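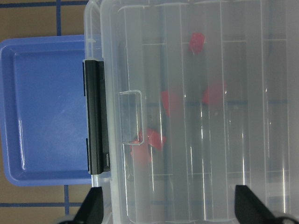 Über uns

Mevasora schreibt Arbeitsregeln für Roboterzellen, und zwar direkt am Tisch. Wir sind 12 Leute in Kulladard, und wenn man uns fragt, was wir den ganzen Tag machen, dann lautet die Antwort meistens: Kisten öffnen, Teile umlegen, Kisten schließen, aufschreiben, noch einmal von vorn. Das klingt trocken. Wir finden es großartig!

Angefangen hat alles mit einem Streit über ein einziges Wort. In der Anweisung eines Kunden stand, der Arm solle den Deckel »ordentlich« auflegen. Ebenezer Dogbe hielt eine leichte Verschiebung für ordentlich, Annelies Kofler nicht, und nach einem langen Nachmittag hatten die beiden eine Seite Text, in der das Wort nicht mehr vorkam. Dafür stand dort, wie weit der Rand überstehen darf, wer das prüft und was geschieht, wenn es nicht stimmt. Am Samstag, 14. Juli 2018, haben wir dann zum ersten Mal die Türen geöffnet, mit einem geliehenen Tisch und viel zu wenig Stühlen.

Woran wir arbeiten

Unser Herzstück ist der Rosik, ein Regelwerk für Zellen mit zwei Armen, die sich einen Arbeitsbereich teilen. Die aktuelle Ausgabe hat 70 Seiten und passt noch in eine Kitteltasche (in eine große, zugegeben). Sie ersetzt keine Norm und keine Risikobeurteilung. Was im Gesetz und in den einschlägigen Normen steht, gilt ohnehin, und wer bei uns anfängt, liest das zuerst. Der Rosik beginnt eine Ebene darunter: beim Abstellen der Box, beim Übergeben eines Teils, beim Aufräumen nach einem abgebrochenen Durchlauf.

Durchsichtiger Kunststoff hat uns dabei besonders viel beigebracht. Er spiegelt, er verschluckt Kanten, und ein Deckel mit Rippen macht aus einem klaren roten Klötzchen schnell einen weichen Fleck. Deshalb gehört er bei uns fest zum Übungsmaterial – wer eine Regel für klare Boxen schreiben kann, kann sie auch für fast alles andere schreiben.
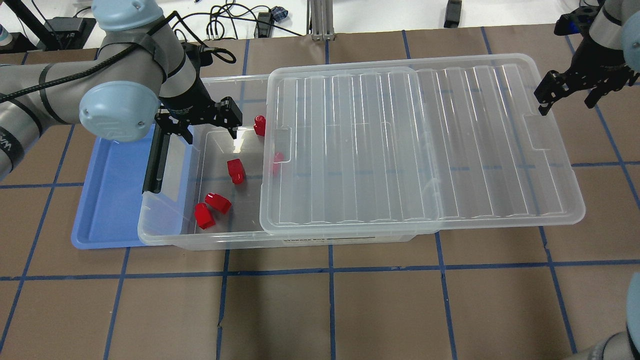

Klare Box mit versetztem Deckel, rote Kleinteile und zwei Greifer am Übungstisch in Kulladard.

Unsere Grundregeln

Neue Kolleginnen und Kollegen bekommen am ersten Tag ein Blatt mit den Regeln, über die wir nicht mehr verhandeln:

Der Startzustand wird notiert, bevor sich etwas bewegt. Dazu gehören die Lage der Box, die Lage des Deckels und die Lage der Teile.

Immer nur ein Arm greift in die Box. Der andere hält, wartet oder fährt in seine Ruhelage.

Der Not-Halt am Bediengerät bleibt frei. Auf dem Gerät liegt nichts, auch kein Notizblock und erst recht keine Kaffeetasse.

Hände kommen erst in den Arbeitsbereich, wenn die Zelle sicher steht und die Person am Bediengerät das laut bestätigt hat.

Ein abgebrochener Durchlauf wird genauso protokolliert wie ein gelungener.

Über die letzte Regel freuen wir uns am meisten. In unserem Fehlerbuch stehen inzwischen 283 Einträge, vom verkanteten Deckel bis zur Kabelschlaufe, die am Handgelenk zu eng gelegt war. Beim Lesen merkt man schnell, wie oft eine Kleinigkeit den Ausschlag gibt, und einige unserer besten Absätze sind aus den peinlichsten Einträgen entstanden. 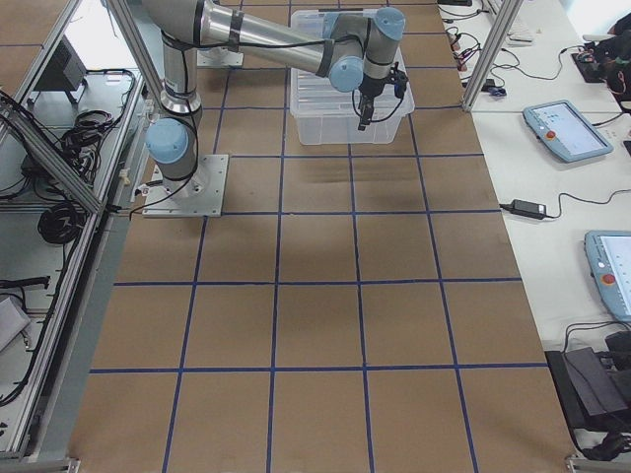 Raster und Protokoll

Auf unserem Tisch liegt braunes Papier, darüber ein Raster aus blauem Klebeband. Das kostet fast nichts und spart uns endlose Diskussionen. »Etwas weiter links« gibt es bei uns nicht mehr, wir reden in Feldern. Wenn ein Streifen beschädigt ist, wird er vor dem nächsten Durchlauf ersetzt und der Wechsel kommt ins Protokoll.

Geführt wird das Protokoll in Cha, unserem hauseigenen Formular. Annelies hat es im April komplett umgebaut, und seitdem füllen es sogar diejenigen gern aus, die Formulare sonst großräumig meiden. Es fragt kurze Dinge ab: welcher Arm, welches Feld, welcher Deckelzustand, wer hat freigegeben. 1.470 Durchläufe sind darin erfasst. Jede Änderung am Rosik muss sich auf mindestens einen davon berufen, sonst nehmen wir sie nicht auf.
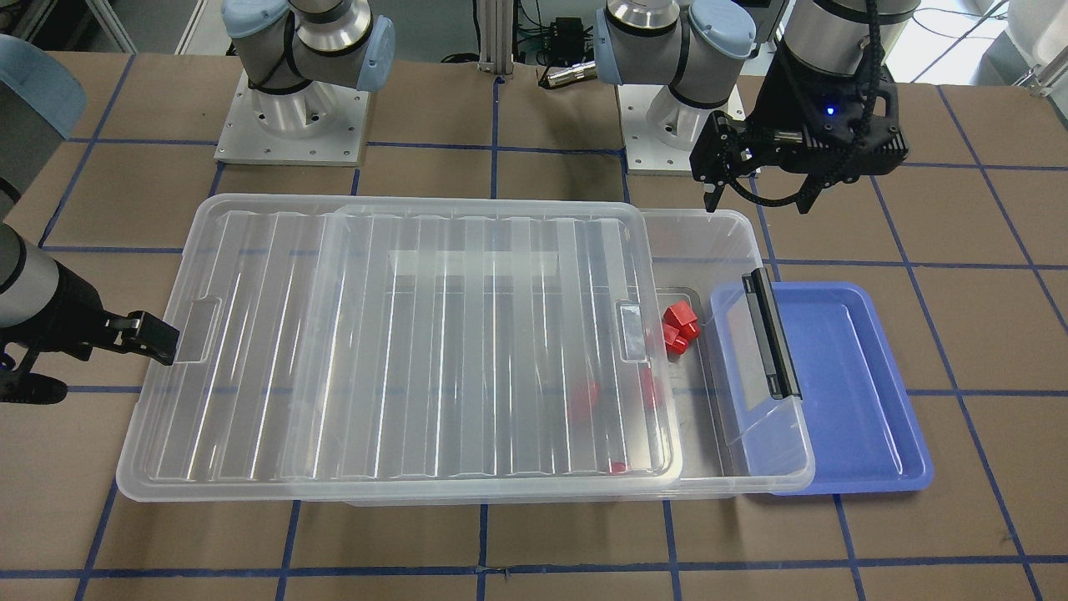

Manchmal ist das mühsam. Für die Frage, ob ein halb geöffneter Deckel als »offen« oder als »geschlossen« zählt, haben wir drei Entwürfe gebraucht. Jetzt gibt es einen eigenen Zustand namens »versetzt«, mit eigener Freigabe, und Ebenezer strahlt bis heute, wenn ihn jemand danach fragt. Er leitet die Übungszelle und ist meistens derjenige, der abends noch schnell einen Greifwinkel ausprobieren möchte. Annelies verantwortet den Text. Sie streicht gründlich und liest jede Regel laut vor, bevor sie in Druck geht.

Mit uns arbeiten

Wir nehmen Betriebe, Werkstätten und Schulklassen mit an den Tisch. Am meisten Spaß macht es, wenn Gäste ihre eigenen Anweisungen mitbringen und wir sie gemeinsam Satz für Satz durchspielen. Festes Schuhwerk bitte, lange Haare zusammenbinden, Schmuck ablegen. Den Rosik gibt es vor Ort zum Mitnehmen, und Änderungsvorschläge schreibt man am besten gleich mit Bleistift an den Rand.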